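Reading a core dump with gdb when the program was built on another box
5/19/20

Quick one as I keep having to look this up myself. Program crashes on the Fevley server, you want to debug it on your own machine, gdb gives you a backtrace full of question marks. Annoying but fixable.

First make sure you get a core at all. In the shell that starts the program:

ulimit -c unlimited

Then check where they go:

cat /proc/sys/kernel/core_pattern

If it starts with a pipe, something is catching them. On a systemd box try coredumpctl list.

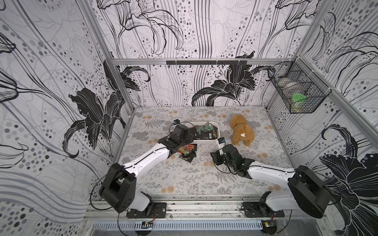
Next, copy three things over. The core, the exact binary that crashed, and the shared libs it loaded. Exact means exact – a rebuild from the same source is not good enough, adresses can move. Compare build IDs if unsure:

file ./pidcombe
eu-unstrip -n --core=core.pidcombe

For the libs, run ldd on the server and copy each one into a folder, keeping the paths. So /lib64/libc.so.6 goes to sysroot/lib64/libc.so.6. Follow the symlinks (cp -L) or you end up with a folder of dangling links. Did that twice last September.

Start gdb with no arguments, then in this order:

set sysroot /home/me/sysroot
file ./pidcombe
core-file core.pidcombe
bt

Order matters. Sysroot has to be set before the core gets loaded.
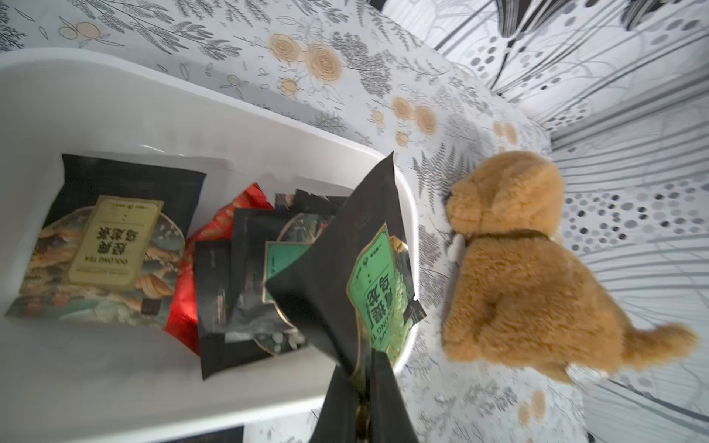 Still question marks? info sharedlibrary. Any line saying No under Syms Read is a lib you missed. An asterisk just means no debug info, you can live with that for libc.

Binary stripped? Keep the unstripped copy from the build and give gdb that one instead, same build ID so it will match. Our Lundgren builds chuck it in a debug folder.

Threads: bt only shows the current one. Ours has 8, so

thread apply all bt

and pipe it to a file, its long. Look for the one not sat in a wait call.

Last thing – cores contain whatever was in memory, passwords included. Delete when done.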